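Dravemer 双手手持夹爪 自制套件说明书

第四章 台面布置与首次双手试夹

走到这一章，两只夹爪应该都已经装好，手指能顺畅开合，线也理过一遍了。如果您是从第三章一路熬夜拧螺丝拧过来的，建议先歇一歇，喝口水，明天再接着做也完全来得及。本章不难，就是琐碎，心急的时候最容易把线扯松。

本章适用于在家里书房、车库，或者在共享工坊里自己搭一套台面的朋友。您手上的零件若来自 Karkar 散件包，孔位与本说明书一致；若是早先的 Després 侧板，安装孔略有不同，请先翻到附录乙对照一下，再回到这里。

4.1 开始之前

请把下列东西放在手边：

装好的左、右夹爪各一只
白色台面板一块，板面平整，没有翘角
内六角扳手一套，套件里附的那把短柄的也行
扎带和魔术贴若干
软布一块，最好是不掉毛的
轻小的练习物件几样，容器、小棒、软木块都可以
Skotico 记录软件，已按第二章装在电脑上

注意：试夹之前请摘下手表、手链和戒指。夹爪的手指虽然是靠手带动的，力气不算大，夹到皮肤还是挺疼的。长发请扎起来，袖口宽松的话卷一卷，或者换一件袖口收紧的衣服。

4.2 铺好台面

1. 先把桌子擦干净，等桌面干透。桌上若有木屑或者粘着的胶点，用指甲或塑料刮片慢慢去掉，别用金属刀片，容易留下划痕。

2. 把白色台面板平放上去，长边与桌子的长边对齐。靠身体这一侧尽量贴近桌沿，这样手臂不用伸得太远，练久了肩膀也舒服些。远端露出一条桌面没有关系，正好可以拿来放暂时不用的小零件。

3. 用手掌在板上轻轻按一圈，四个角都要按到。哪个角会翘、会响，就在下面垫一小片薄卡纸。我们试过双面胶，固定得倒是牢，可日后想换板的时候实在狼狈，所以不太推荐。

4. 板面固定好以后，把多余的螺丝和垫片收进盒子里。夹爪的下手指经常贴着板面走，碰到一颗小螺丝就会猛地一顿，既影响手感，也容易把指垫硌出印子来。

提示：白色板面反光比较强。如果您头顶正好有一盏灯，可以把灯往侧面挪一点，或者调暗一档。眼睛不累，记录下来的画面也更干净。

4.3 整理线缆

5. 把左、右夹爪的线分别从各自外侧引出，不要在胸前交叉。交叉的线在静止时看不出毛病，等两只手一起动起来，就会互相拉扯。

6. 每根线在夹爪附近留出一个松松的弧。弧的大小以手腕往各个方向转到底都不绷紧为准；留得太长又会垂到板面上，扫倒东西，需要您自己来回试几次，找到一个顺手的长度。

7. 落到地面的线用魔术贴束好，沿着桌腿走，尽量避开椅子轮子和人走的路。共享工坊里来往的人多，请在过道一侧贴上醒目的警示胶带，也跟旁边工位的朋友打声招呼。

注意：插拔线缆前请先在 Skotico 里停止记录，再关闭电源。带电插拔偶尔会让夹爪的零位丢失，那就得回到第三章重新校准，怪麻烦的。

8. 接通电源，静置30秒，让两只夹爪完成自检。自检时请不要握住扳柄，也不要拨动手指。软件左下角出现“357”，说明自检通过；若出现别的数字，请查阅附录丙的代码表。

4.4 握持与空夹练习

9. 坐直，双肘自然放松，左右手各握住一只夹爪的握柄，手指包住即可，不必攥得很紧。很多朋友第一次上手会不自觉地用力，没过几分钟小臂就酸了。您可以想象手里端着一杯刚倒满的茶，稳着，但别跟它较劲。

10. 把两只夹爪提到板面上方，开口都朝向中间。先不放任何东西，缓缓合上，再缓缓张开，左右手各做6次。留心听声音：均匀的轻响是正常的，若有咔哒声或者刮擦声，多半是侧板上的螺丝没有拧到位，请停下来检查。

11. 两只手一起做同样的开合，尽量做到同步。左手往往比右手慢半拍（左撇子的朋友则反过来），这很平常，练上几天自然就好了。

12. 让两只夹爪慢慢靠近，再慢慢分开，中间至少留出2厘米的空隙。指尖对撞一两回不至于坏，撞得多了，指垫会松，夹东西就会打滑。

4.5 第一次双手试夹

13. 挑一件轻的容器放在板面中央。透明的分格塑料盒就很好用，重量小，边沿也好夹，里面再斜放一根细白棒，等会儿可以接着练取放。容器请先空着，不要装水，也不要装粉末。

14. 双手持夹爪移到容器两侧，开口张大，先别急着夹。看一看左右两边的高度是不是相近，下手指有没有压到板面，线有没有挂住袖子。都妥当了，再往下做。

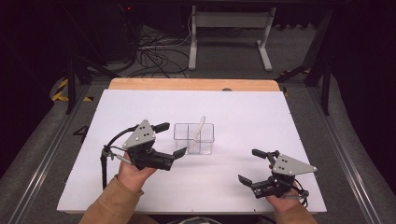 15. 左手夹爪先轻轻靠住容器的一侧，只起稳定作用，不要把它夹扁。薄塑料受力后会往里凹，看到盒壁变形就松一点点。

16. 右手夹爪去夹那根细棒露出来的一端，夹稳后竖直往上提。提的时候如果容器跟着动，说明左手靠得太轻，或者细棒卡在了格子的角上，把棒稍稍扶正再试。

17. 把细棒放到容器旁边的板面上，松开夹爪，停一停，再夹起来放回去。一来一回算一遍。头几遍掉了也不要紧，捡起来重新来过就是。

18. 觉得顺手之后，左右手交换任务，由右手稳住容器，左手取棒。这一步比看上去要费神，请给自己多一点耐心。

注意：练习时若感到手腕或拇指根部发麻、发酸，请立刻放下夹爪休息。夹爪放下时手指要朝里平放，不要竖着靠在容器边上，容易滑落。

4.6 常见的小毛病

夹住后细棒打转：指垫表面可能沾了灰或手上的油，用软布蘸一点清水擦拭，晾干后再用。细圆的东西本来就容易转，夹的位置往指垫中段挪一挪会好很多。

手指合不到底：检查线缆弧是否压进了手指根部，再看侧板螺丝是否拧得过紧。拧紧以后回退一点点，手指能凭自身重量缓缓落下，松紧就刚好。

左右手感差别很大：先对调两只手做同一个动作。差别跟着夹爪走，就调夹爪；跟着手走，就多练练，不必去动螺丝。

软件里只显示一只夹爪：关闭电源，把两边的插头都拔下来重新插紧，再从第8步做起。

4.7 收工

19. 在 Skotico 里保存练习记录，名字请起得自己日后看得懂，写上月份和练的动作就行。

20. 关闭电源，把两只夹爪的手指张开到一半，放回泡沫托里。长期完全闭合会让指垫留下压痕。

21. 线缆顺着原来的弯绕成大圈，用魔术贴束好，切勿折成死弯。台面板擦净后可以留在桌上，盖一块布挡灰。

下一章讲如何加装腕部托架，需要用到第4.3节留好的线缆余量，请先不要把扎带剪得太短。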